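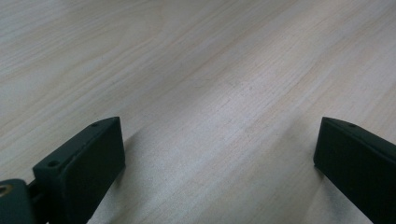
Jaws open over the practice table at the Dramow robotics club.

The hardest thing Walter Marulanda has done this fall is throw away a tissue.

He has done it over 2000 times. He has done it left-handed and right-handed, and once with the hiccups, and he is ready to say that he has gotten worse at it. "My first week I just grabbed it," he says. "Now I think about it. You should never think about a tissue."

Marulanda is a second-year student at Dramow, a small technical college that had no robotics club until last October and now has one with a waiting list. The club's project goes by the name of Putau. The name doesn't stand for anything, although freshmen are given several explanations in their first month and allowed to pick. The goal is to teach a robot to tidy a table by showing it people tidying a table, again and again, using grippers that the people hold in their own hands. The robot, when its turn comes, gets the recordings. The students get sore thumbs.

I had expected sparks, or at least a soldering iron. What the club has is a sign-up sheet, a stopwatch and a strict rule about coffee. Members work in shifts. One person holds the grippers and another calls the start, and they trade places when the first one begins to sigh.

Shahnaz Gamage teaches the course that the club grew out of, and she wrote most of its rules on the back of a parking permit. Move at the speed you would if you were a little tired. Don't show off. If you miss, keep going, and don't say anything you wouldn't want your grandmother to hear, as the microphone question has never been fully settled.

"They all arrive wanting to build a thing that walks," she says. "I hand them a tissue. About half of them come back."
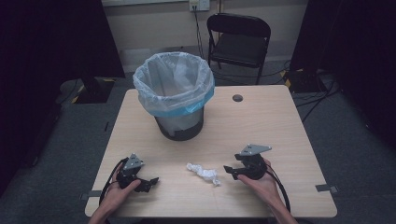
Both grippers close to the tissue, with the trash can waiting at the back of the table.

It looks like a job for a toddler until you try it. I was given 4 minutes. The grippers make you feel like a lobster that has been asked to fold laundry, and a crumpled tissue has no handle and no opinion about which end is up. Squeeze from one side and it slides toward the other. I dropped my first one on the floor. My second went in, and the room gave me the kind of applause people give at the end of a long flight.

"That was a good one," Marulanda told me. "We can't use it. You were grinning, and it made your hands shake."

The target for the term is 3000 clean runs, to be handed in before the Stidia meet, where student teams from across the region set their robots loose on the same untidy table. Dramow went last year and finished behind Uddin, a school that the club speaks of the way small towns speak of the next town over. Uddin's robot put away a spoon. Dramow's picked up its spoon beautifully, carried it across the table and held on to it until the judges went to lunch.

The club took that home and argued over it for weeks. One side held that they had recorded too few runs. The other held that they had recorded plenty, but that everyone had paused before letting go, out of pride, and the robot had learned the pause. Gamage sides with the second group. Letting go is now its own practice session, and it is every bit as dull as it sounds.

Marulanda says he has started noticing how other people throw things out. His roommate is a tosser. His mother presses down, as though the trash might change its mind. He finds both styles hard to watch.

The next full session is on 13th October. The sign-up sheet is already full, and he has put himself down for 2 shifts.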